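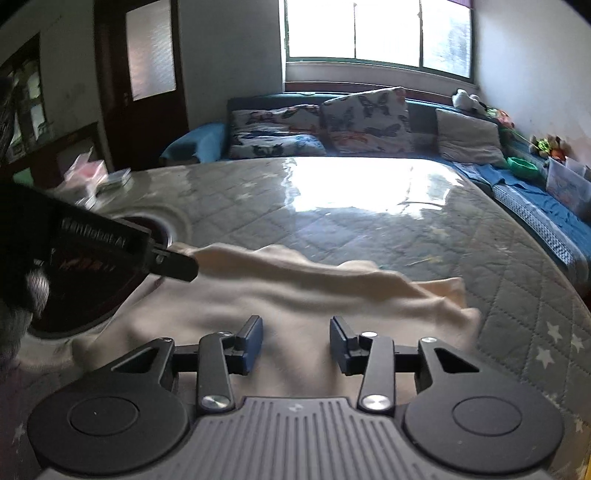 A mattress is one of the largest things in most homes, and one of the least looked at.

July
By our homes correspondent

The recycling yard at Dutlow opens at seven in the morning, and by nine there is usually a queue of vans. Most of what comes through the gate is what you would expect: broken wardrobes, garden waste, tellies. The mattresses go to a shed of their own at the far end. On the day I visited they were stacked on their sides in rows, and the man on the gate told me the shed had been emptied the evening before.

Mattresses are awkward things to get rid of. They are too big for a car, too light to sit still in a trailer and too springy to crush. A sprung mattress put into a landfill site tends to work its way back up, and the coils wrap themselves around the axles of the machines driving over it. For years many sites charged extra to take them, and a good number ended up in lay-bys instead.

The yard at Dutlow sends its mattresses to Broltavus, a firm that does nothing but take them apart. It runs a single building behind the docks at Onport, where 13 people work with hooked knives and a great deal of patience. The cover is slit along three sides and peeled off. Under it is a layer of felt or wadding, then foam, then the springs. Each goes into its own cage. A plain sprung mattress takes a trained worker 9 minutes. A pocket-sprung one, where every coil sits in a little fabric bag glued to the next, takes a good deal longer, and on a bad day the supervisor would sooner not see one at all.

The steel is the easy part. It is baled and sold to a scrap dealer. Clean foam is chopped and pressed into carpet underlay. Cotton felt can go for padding. The covers are the trouble, as they are usually a mix of fibres stitched together, and at the moment most of them are burnt for heat. Anything that arrives soaked cannot be used either, and a lot of mattresses arrive soaked after a week in someone's front garden waiting for the van.

None of this was a problem when mattresses were made of straw. People stuffed a sack with whatever was to hand, slept on it until it went flat or got fleas, and then emptied it out. Better-off households had wool or feathers, and these were looked after with care. A wool mattress was opened every few years, the filling pulled apart by hand and washed, and the whole thing sewn up again. In some towns there were travelling menders who did the work in the yard while the family got on with the day.

That trade has nearly gone, but not quite. Hauksdóttir, a small workshop up the hill from the Onport ferry, still makes wool mattresses to order and will take any of its own back for refilling. The workroom holds two long tables and a carding machine older than anyone who uses it. The tufts are pulled through by hand with a long needle and tied off. There are 90 of them in a standard double, and by the end of the day your fingers know it.

A new double from the workshop costs a lot of money, and the people there don't pretend otherwise. Refilling costs £230 and takes a fortnight, during which the customer is lent a thinner one. Most come back after eight or ten years. The oldest one on the shelf when I called had been through the process four times and was on its third cover.

Whether that suits you depends on how you like to sleep. Wool is firm and gets firmer, and it has to be turned. The big makers have moved the other way, towards foam that arrives rolled up in a box and never needs turning, with a layer on top that can't be swapped when it sags. It is cheap and comfortable, and very hard to take apart. At Broltavus they can tell a glued foam mattress by the way it folds in the van, and they put it to one side for the end of the shift.

If you are buying this year, ask the shop three things before you lie down on anything. Can the cover come off? Are the layers glued or stitched? Will they take the old one away, and where does it go? Several shops I rang could answer the first. Only one could answer the last, and it named a tip that closed two winters ago.

If you already have an old mattress to shift, keep it indoors until the day it is collected. Stand it in the hall and walk round it. A dry mattress at the Onport building is nearly all useful material, and the crew there would be glad of a few more.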